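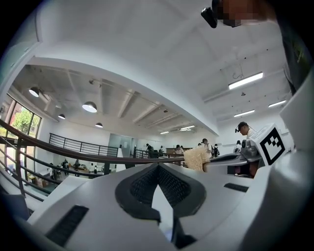 Figure 1. Hand-held gripper, with a second gripper and its marker cube to the right.

Millwood Gala Notices

Version 1.2, maintained by the Josent listings group

Summary

Millwood Gala Notices is a text dataset of 837 short press notices about concerts, charity galas and opening nights attended by titled or civic guests. Each notice is stored with the event, the venue, the type of event and the rank or office of the guests, as printed. Names of guests have been replaced with role tokens throughout.

The notices come from two sources: the Dmytriv cuttings collection and the back pages of the Plurnosdale town paper. Overlap between the two was removed in version 1.1.

Files

notices.csv – one row per notice
venues.csv – 87 venues, with town and spelling variants
roles.txt – list of role tokens, one per line
CHANGES.txt – version history

All files are UTF-8 with Unix line endings. Fields containing commas are quoted.

Fields in notices.csv

notice_id: integer, stable between versions
source: D (Dmytriv) or P (Plurnosdale)
month: bare month name, or empty. Years are not given.
start_time: 24-hour clock, or empty
event_type: concert, gala, premiere, service, other
venue_id: key to venues.csv
roles: role tokens separated by semicolons, in printed order
headline: as printed
body: as printed, with names replaced

No body is longer than 4000 characters. Longer notices were left out and not shortened.

Preparation

Cuttings were scanned, read by OCR and corrected by hand against the scan. Line-end hyphens were removed. Printed spelling was kept, including spellings that differ between the two sources. Styles of address such as "Their Royal Highnesses" and "His Worship" remain in the body and are also mapped to role tokens. Where a guest was listed as expected but the notice does not say that they came, the token carries the suffix _EXP.

A notice that covers two events on the same evening has one row only. The event named in the headline decides event_type and venue_id. The second event can be found in the body.

Splits

The test split is a fixed set of 400 notices, listed in the split column. Everything else is training data. No venue was held out, so results on the test split say little about unseen venues.

Known problems

– "Gala" is used loosely in source P and may mean a dinner with a pianist.
– Carol services in December are marked as service in D and mostly as concert in P. This will be fixed in the next version.
– start_time sometimes gives the arrival of the guests and sometimes the first item on the programme. The two cannot be told apart from the field alone.
– Three venue rows have no town.

Use

Intended for work on entity typing, event extraction and headline matching. The data should not be used to work out who the guests were.

Corrections are welcome. Please quote the notice_id and the version number.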